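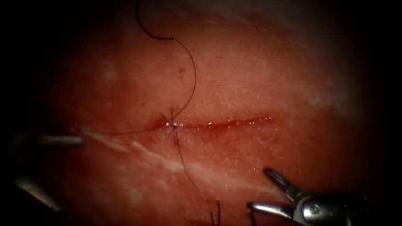
Suture practice evenings return to Undier

The skills room at Undier opens again for suture practice this August, after nine months of renovation. Sessions are held every Sunday from 4 p.m. and are free for students of the Tuominen course.

The exercise is a short straight incision in a tissue pad. It starts with one tied knot at the end of the cut, and the long strands of thread are left for the next stitches.
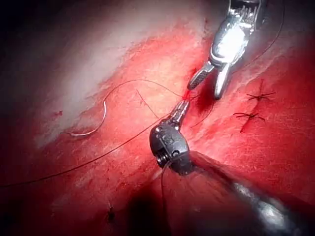

Pads and places

The curved needles and black thread come from the centre's own store. Pads are ordered through Bomedura, which has promised 420 of them for the season – enough for more than one pad per person at each session.

There are 44 places each week. The organisers ask everybody to book early and to cancel in good time if they can't come. Bookings are made at the Wonadix desk on the ground floor, also by phone.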